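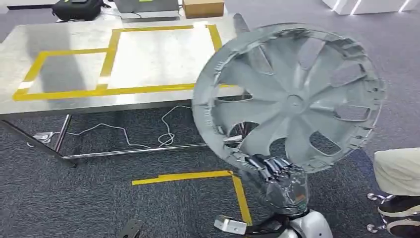 Gristeo: questions we get often

What is Gristeo?
Gristeo is our build of a humanoid helper in the shared workshop Drimow. The arms and hands were bought used, and the control software, which we call Ren, is written by us. We are teaching it to pick up wide, light parts and put them in a marked place. Wheel covers are good for this practice, as the fingers can curl over the rim and the part is still much bigger than the hand.

Why is there yellow tape on the table?
The tape shows the two places where a part may be put down. Please do not move it. If a strip comes loose, put the new one exactly over the old one and write it in the log.

How many tries did you record until now?
1,075. From these we threw away 58, mostly for a bad camera signal.

Can I build the same at home?
The software yes, the robot is more difficult. Ren also runs with Bodeo, our small arm for a desk. The printed parts for Bodeo need 200 grams of filament, and you need a free weekend.

Does the hand break the parts?
In February it cracked 3 covers. After this we made the closing force lower. Now it sometimes drops a part, but this is cheaper.

May I visit?
Yes, on Sunday after 2 p.m. Stay outside the tape on the floor when the arms have power, and ask before you touch the emergency stop, except in an emergency.

Where do I send a correction?
Use the contact form of Drimow and write Gristeo in the subject. We answer slowly, but we read everything.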